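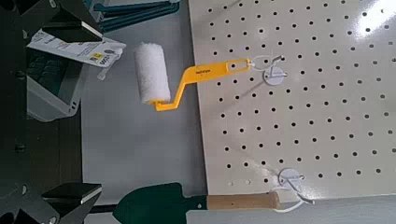

Figure 6. Wrist camera view at the pegboard: roller on the upper hook, lower hook free, fingers open.

6 Setting up the pegboard station

This section covers the hang-and-fetch routine for the Cosach gripper kit. Complete the arm mounting and the wrist camera calibration before you start. Allow 16 minutes for a first set-up with one board and two hooks.

6.1 What you need

Cosach gripper with both fingers fitted
White pegboard with round holes, supplied with the Mussa station pack
Two wire hooks with round disk bases
Tools to be hung, each with a slot, a hole or a cord loop
A bin for tools that are waiting to be sorted

Tools are not included in the station pack. A small paint roller with a slotted handle is a good first tool. A garden trowel works too, but only if it has a loop on the handle end.

6.2 Placing the board and hooks

1. Switch the arm to Hold. Wait for the status light to turn steady.

2. Stand the pegboard on the table, inside the reach of the arm. Lock the board feet.

3. Push the first hook into the upper part of the board. The disk base must sit flat against the surface. If you can slide a sheet of paper behind the disk, take the hook out and seat it again.

4. Fit the second hook near the bottom edge of the board. The wire may extend past the edge of the board.

5. Place the bin to one side, clear of the path between the gripper and the hooks.

6. Peel off any loose packaging tape from the tools. Product labels can stay on for training runs, but keep them away from the finger pads.

Caution: Keep your hands off the board once the arm leaves Hold. The fingers open wider than the tool they are about to take, and they can pinch against the hook wire.

6.3 Teaching the hooks

1. On the controller, open Station, then Hooks, then Add.

2. Guide the arm by hand until the upper hook is visible in the wrist camera. Both fingers will show at the side of the picture. This is normal and the software masks them out.

3. Tap the center of the disk base on the screen. Tap the end of the wire next.

4. Press Save. The controller gives the hook a number.

5. Repeat for the lower hook.

Each station profile holds up to 199 hook positions. If you move the board after teaching, run Station, then Re-seat. You do not need to teach every hook again unless the board has been tilted to a different angle.

Note: A lamp pointed at a glossy white board leaves a bright spot where the holes wash out. The software uses the holes to work out the angle of the board. One small spot away from the hooks does no harm. If the glare reaches a disk base, move the lamp or turn the board a little.

6.4 First fetch

1. Hang the roller on the upper hook by the slot in its handle. Leave the lower hook free.

2. Select Fetch and choose the hook number.

3. Set the speed to Low for the first run.

4. Press Start. The arm stops short of the handle with the fingers open and waits for you to confirm.

5. Check that the fingers will close on the handle. If they line up with the fluffy cover instead, press Back and shift the grip point toward the slot.

6. Press Confirm. The gripper closes, lifts the handle clear of the wire and carries the tool to the drop point.

Tools with a bend in the handle tend to swing when they come off the hook. Set Settle to On for these. The arm will pause after the lift before it travels.

6.5 Hanging a tool by its cord

Cord loops are harder than slots. The cord can fold under the handle while the tool is lying on the table, and the camera then has nothing to aim for. Lay the tool flat with the handle end toward the board and the cord spread open.

Do not use the Hang routine with a tool that weighs over 257 grams. The hook will carry more, but a heavier tool turns in the fingers while it is held from one end.

If the arm misses the loop, it backs off and tries again once. After a second miss it returns to Hold and shows message H6. Straighten the cord by hand and press Resume.

6.6 If the hook is not found

Message H1: The disk base is hidden. Move whatever is standing in front of it.
Message H2: Not enough holes visible. Change the light or bring the arm back a little – the camera needs a clear patch of board next to the hook.
Message H4: Hook has moved since teaching. Seat it again and run Re-seat.

Profiles made with the older Funby controller can be imported, but hook numbers are not kept. Write them down first.

Section revised September 25, 2026, by Mattes Hamann. Spare hooks and boards are listed in the Porkwood parts sheet.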